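The Rule Sheet on the Back of the Door

I have a soft spot for rule sheets. Give me a laminated page with coffee on one corner and I'm happy for an hour (my family has stopped asking me to put them down in museums). So when Keir Skinner at Altcombe offered to send me the house rules his people use for recording chores with hand-held grippers, I said yes before he'd finished the sentence.

Altcombe collects demonstrations of housework, the kind of material a robot arm can learn from later. People go into ordinary bedrooms and kitchens, pick up a pair of grippers and do the folding themselves. Keir's first sheet had 69 rules on it. Sixty-nine! He wrote most of them over one wet September in Morkodside, and he admits that by the end he was making rules about shoelaces.

The current sheet has eight, and I've read it more times than I'd like to say. Rule one is that every gripper carries a label with its number and its side, left or right, and you read the label out loud before you start. I thought that was a bit much until Angus Ogilvie told me about the time he recorded a whole morning with the pair swapped. All of it had to go. He still sounds sore!

Rule two says to leave the room the way you found it. Jeans on the bed, jackets sliding toward the floor, leave them. Angus, who trained as a hotel housekeeper, finds this one painful, and I'm with him, but a robot that has only ever met neat bedrooms is going to have a rough time at my house.

Then there's the one I'd have fought over, which says you can't rescue anything with your bare fingers. If a sleeve gets away from you, you go back for it with the gripper or you stop and start the task again. I tried it at their practice table in Niseline with a bath towel and cheated within two minutes. I didn't even notice I'd done it, and Keir just held up the sheet and pointed.

The privacy rule is the longest, and I'd argue it should be longer still. Mail, family photos and medicine get put away before recording begins, and the householder can ask for any session to be deleted for seven days afterward. I asked why seven. Keir said it used to be two, and then a woman in Mowat went away for a long weekend and came home with second thoughts. Fair enough. I'd push for a month, and I told him so, and he wrote it down on the back of the sheet, next to a note about charging the spare batteries. 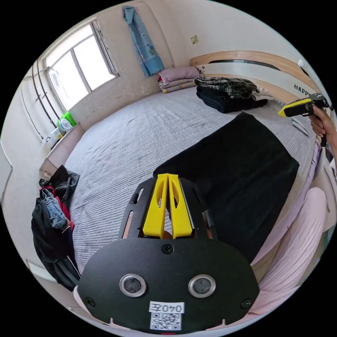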